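The Last Box of Candles

The shop on the corner of Stumavham Road opened its Christmas room in October, and by November I was going in every lunchtime. I told them at work that I was buying for my mother. My mother had a plastic tree that came out of the loft already decorated and wanted nothing.

What I wanted was the Pruitt candles. They were short and red and came in boxes of 6, and my aunt had burned them on her windowsill every winter when I was small. She died in March. I had her sill now, and her flat, and 267 Christmas cards she had been sent and never thrown away.

"We had 200 boxes in," said the woman at the till. "They went in the first week. You could try Grarau."

Grarau was the garden centre past the ring road. I took the bus out after work. They had reindeer made of twigs, a wall of baubles sorted by colour, and a sign saying that 1,000 lights were now the price of a sandwich. They did not have Pruitt candles. A boy in a green apron said he could offer me the Trutus ones, which had a battery in them and flickered.
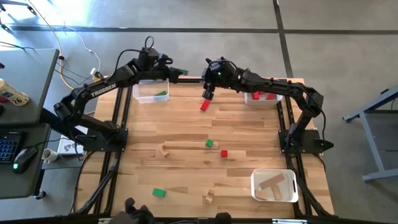
Two arms at the table, with the red blocks in the right-hand bin.

I bought the Trutus ones. I stood them on the sill that evening and switched them on, and they did flicker, all at exactly the same moment. From the street it must have looked as though the flat had a loose wire. I switched them off again and ate my tea.

The next day I took them back to Grarau. The boy asked if anything was wrong with them and I said no. He gave me the money and I spent it on a bag of pine cones, for no reason I can give.

After that I stopped looking. I made a start on the cards, which I had been putting off. Most were robins. A good many were from people who had moved away and wrote the same line each year about coming to visit when the weather was better. My aunt had put a small tick in the corner of each one she had answered. 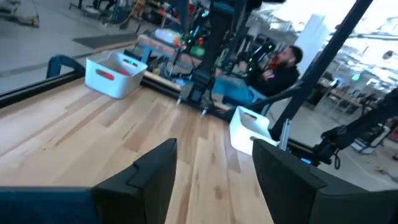 I kept the ones with ticks and put the others in a bag, then took them out of the bag. It was past eleven by then. The shoebox that had held them had a sheet of brown paper in the bottom, folded to fit, and I lifted it out because I thought I might use it for wrapping.

Underneath were four red candles. Two had been lit before and had black wicks. The wax had gone dull — it had a white bloom on it, like old chocolate — and one was bent from lying against the side of the box.

I rubbed them with a tea towel and set them along the sill with the bent one at the end, near the curtain. Then I moved it away from the curtain. She had always been strict about that.

There were no matches in the flat. I put my coat on over my pyjamas and went down to see whether the garage was still open.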